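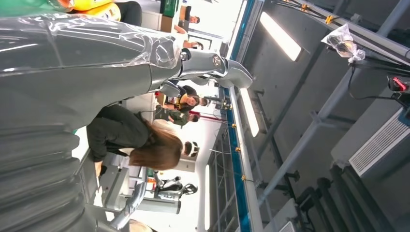 Le groupe de services Dutetti généralise à l'ensemble de ses sites un dispositif d'animation d'équipe testé depuis le mois de mai dans son établissement de Bataineh. La direction des ressources humaines l'a confirmé le 10 septembre dans une note adressée aux responsables d'unité. Le dispositif, baptisé Jemora, repose sur des sessions courtes de résolution de problèmes, conduites à proximité immédiate du poste de travail. Le format retenu est celui du petit groupe réuni près d'une table, parfois sous un bras robotisé gris enveloppé de plastique transparent, où l'on se penche sur le plan de travail pour traiter un point précis. Les réunions en salle, avec projection, sont réservées aux bilans trimestriels.

Le pilote a concerné 44 salariés répartis en 5 équipes. Chacune disposait d'un créneau hebdomadaire pris sur le temps de travail et d'un budget d'essai utilisable sans validation préalable, dans la limite d'un plafond fixé par l'établissement. Les propositions étaient consignées sur une fiche unique comprenant l'énoncé du problème, l'hypothèse retenue, la durée de l'essai et le critère d'arrêt. Une fiche sans critère d'arrêt n'était pas recevable.

Selon le bilan interne, 531 fiches ont été ouvertes pendant la période. La plupart portent sur l'organisation courante : transmission des consignes entre équipes, rangement des outillages, ordre des contrôles, libellé des demandes d'intervention. Les propositions nécessitant un investissement sont restées minoritaires et suivent le circuit budgétaire habituel.

« Le volume n'était pas l'indicateur recherché. Nous avons suivi le délai entre l'ouverture d'une fiche et la première réponse écrite du responsable », précise Brenda Ledesma, directrice du développement des compétences. Ce délai conditionne, d'après elle, la participation au-delà des premières semaines. Dans l'équipe où les réponses ont tardé, le nombre de fiches a nettement reculé dès le deuxième mois.

L'évaluation a été confiée au cabinet Vimik. Son rapport relève deux points faibles. Le premier concerne la charge des encadrants de proximité, qui cumulent l'animation des sessions et le suivi des essais sans allègement de leurs autres tâches. Le second tient à la reconnaissance des contributions : les critères d'attribution des primes d'équipe n'ont pas été modifiés et restent fondés sur les seuls objectifs de production. Emmanuel Kaijage, qui a dirigé l'étude, recommande d'introduire dans l'entretien annuel une rubrique consacrée aux essais menés, y compris ceux qui ont été arrêtés.

La direction retient la première remarque. Un référent à temps partiel sera désigné sur chaque site afin de reprendre la tenue des fiches. La question des primes est renvoyée à la négociation annuelle. Ruba Matar, représentante du personnel, demande que le créneau hebdomadaire soit inscrit dans les plannings et maintenu en période de forte activité.

Le déploiement concernera à terme environ 1884 salariés. La formation des référents sera assurée par Tarek Masri, responsable du pilote à Bataineh.

12 partages
3 commentaires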